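Handles and the things that rest beside the stove

Kitchen tools are sold on their working ends. A ladle is described by its bowl, a turner by its blade, a peeler by its edge. The grip gets a color name and perhaps the word "comfort." Yet the grip decides where the tool sits in the hand, how it lies in a drawer and how much cleaning it needs at the seams.

Joni Ahonen has drawn grips for the housewares firm Boltum for most of his working life. His starting point is the neck, the narrow section between the part that is held and the part that works. A neck that is too thick leaves the thumb and forefinger nowhere to settle. One that is too thin lets the tool rotate when the load is off center, as it is with a full ladle.

"You can correct a poor grip diameter with texture, up to a point," Ahonen says. "You cannot correct a poor neck with anything."

The usual solution is a taper. The grip is broad at the heel, where the palm closes on it, and slims toward the front. A straight taper is simple to mold but tends to push the hand backward under load. A curved one, with a distinct shoulder, gives the fingers a stop. Boltum's current drawings place the shoulder far enough forward that a large hand still fits behind it, and the firm accepts that a small hand will sit lower.

Surface finish is the second decision. Gloss wipes clean quickly and shows every mark. Matte hides scratches but holds flour and grease in the grain, and a fine texture holds them longer than most buyers expect. Nima Fallahi, who runs the test kitchen at Narnau, washes each sample by hand and logs the residue left at the shoulder and at the heel. Her log for the last round of grips ran to 3768 entries. The shoulder was the worst spot on nearly every textured sample.

Color is treated as a storage matter. A saturated grip is found faster in a crowded crock, and Fallahi prefers orange or a strong yellow for tools used at the stove. Gray and black are left for things that stay on the counter.

The spoon rest belongs to that second group. It is a simple part - a shallow bowl, a lip and a handle that supports the stem of the spoon - and the details are few. The lip must be high enough to hold drips and low enough that a ladle does not tip. A channel-shaped handle is stiffer than a flat one of the same weight. Decoration is normally confined to the rim, and beading is the traditional choice. It costs little in the mold, although sauce dries between the beads and has to be brushed out.

Ronaldo Pangilinan, who buys for the Gallegos stores, orders spoon rests in lots of 1000 and considers them a slow line. Plastic outsells ceramic in his stores by a wide margin. His returns are almost all for chips in the ceramic ones. Complaints about plastic concern scratching, which begins early on a glossy surface and is most visible under overhead light. He advises a soft cloth and no scouring powder.

For storage, Fallahi keeps tapered grips heel down in a crock and flat tools in the drawer, all facing the same way. Spoon rests are stacked only when dry, with a sheet of paper between glossy ones.

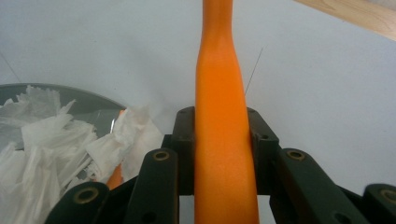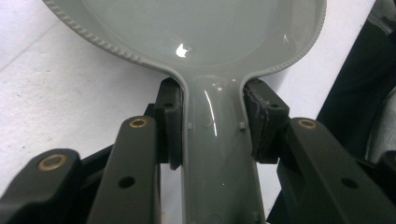
From top: a tapered form in matte orange, narrow at the neck; a glossy gray plastic piece with a beaded rim, most likely a spoon rest.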